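July, open day at the Flanus residence, morning session

Arrived at 9.30 and was received by Hanan Sleiman on behalf of Geagea. The visiting party was divided into groups of three. Ours was taken to the bedroom, where the handling of clothes was to be shown with the hand-held gripper. Ms Sleiman asked visitors to keep clear of the window side and to hold their questions until each round had ended.

The work concerned a pile of clothes on the bed, to be taken up one piece at a time. Dark garments were said to be the hardest to record well.
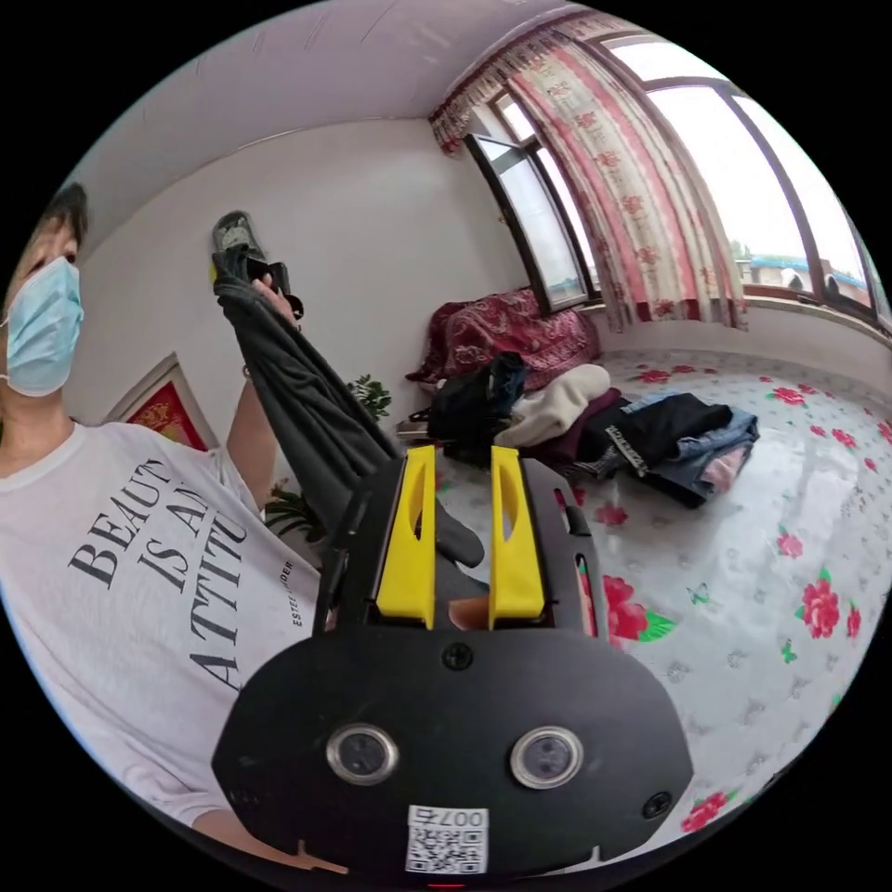
Fadi Fakhoury then spoke on the records kept by the Niker team, which stand at 324 rounds for this room. He stated that two further rooms will be added before the autumn. I asked whether knitted items were treated separately and was told that they were not, though the matter is under review.

Tea was served at 11. Received the printed programme for the Kakau visit and undertook to return the attendance form to Ms Sleiman.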